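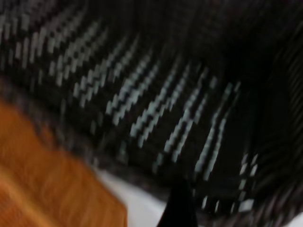 How Does Cloth Hold Itself Together?

I have a blanket at my house that is older than I am, and I am pretty old (ask my nephew, he'll tell you). It gets pulled off the couch, sat on, dragged to the kitchen table and folded up badly again. It's made of nothing but string! So why doesn't it fall apart into a big pile of string?

I used to wonder about this when I was a kid, and then I met a weaver named Kirsten Bisgaard, who let me sit at her loom for a whole afternoon. I made a very wobbly bookmark. I also found out the answer, so let me share it with you.

Over, under, over, under

Get two sheets of paper in different colors. Cut one into long strips. In the other one, cut slits that stop before they reach the edges, so the sheet stays in one piece. Now slide a strip through the slits, going over one, under the next, over, under, all the way across. Do the next strip the opposite way, so it starts by going under. Push it up snug against the first one and keep going.

Give it a gentle shake when you're finished. The strips mostly stay put, don't they? Each one is being squeezed a little by the ones crossing it. That squeeze is called friction, and it's the same thing that keeps your sneakers from sliding on the gym floor.

Cloth works the same way, only with thread. The threads that run the long way are called the warp. The ones that go back and forth across them are called the weft. I mixed those two up for years. Kirsten's trick is that weft goes from right to left (well, it comes back the other way too, but it helps me remember).

A wide piece of cloth can have a LOT of warp threads. The one Kirsten had on her loom the day I visited had 1,641, and each one had to be threaded by hand before she could weave a single row. She did it over several days and listened to the radio.

Where do the patterns come from?

Here's my favorite part. You don't have to paint a pattern onto cloth. You can make one just by choosing which color goes on top!

Say you have black threads and white threads. Wherever a white thread goes over, you get a little white fleck. Wherever it ducks under, the fleck disappears and you see black. Now shift the flecks over by one thread in every row. What happens? They start climbing like stairs, and if you stand back, your eyes join them up into a slanted line. Weavers call that kind of weave a twill. Your jeans are probably a twill, so go look at the knee with a magnifying glass. I'll wait.

If you also change the colors of your threads every so often, you can get checks and plaids. One famous pattern has little broken checks with pointy corners, and it's called houndstooth, as in a dog's tooth. Once you know what it looks like you'll spot it on coats and scarves everywhere.

It isn't only cloth

My blanket lives near a basket, and one day I was looking from one to the other and thought, hey, wait a minute. Same idea!
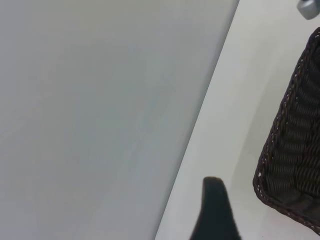

A wicker basket is woven too. The stiff pieces that stand up around the sides are called stakes, and the bendier ones that go around and around are called weavers (yes, the same word as the person, which is confusing). Over, under, over, under, just like your paper strips. All that going in and out is what gives the side of a basket its bumpy ridges. Run your fingernail along one and it makes a great noise.

The word wicker is about how something is made, so a wicker basket might be willow, or rattan, or even twisted paper. Willow sticks are usually soaked in water first. If you try to bend a dry one it goes snap, and I know this from experience.

So why is a blanket floppy when a basket can stand up by itself? Mostly it's what they're made of. Wool thread is soft and bends any way you like, so a wool blanket does too. A willow stick wants to be straight, and when you bend lots of them around each other they all push back, and that pushing helps the basket keep its shape.

What about the fuzzy edges?

The edge is the tricky spot in any piece of weaving, because the last threads have no neighbor to hold on to. Pull at the cut edge of an old dish towel (ask first!) and they'll slide right out. Some people hem the edge, which means folding it over and stitching it down. Others knot the loose ends into a fringe. On a basket, the ends of the stakes are often bent over and tucked into each other around the top.

Try looking for weaving in your own house tonight. Check the chairs, the towels, your backpack straps and a bandage from the bathroom cabinet. T-shirts are sneaky, by the way. They're knitted, with loops, and that will have to be another page.

More to read
Why Wool Is Itchy (and Why Some Isn't)
Knots You Can Tie with a Shoelace
Make a Loom from a Cereal Box
What Is Felt?
How Socks Get Their Heels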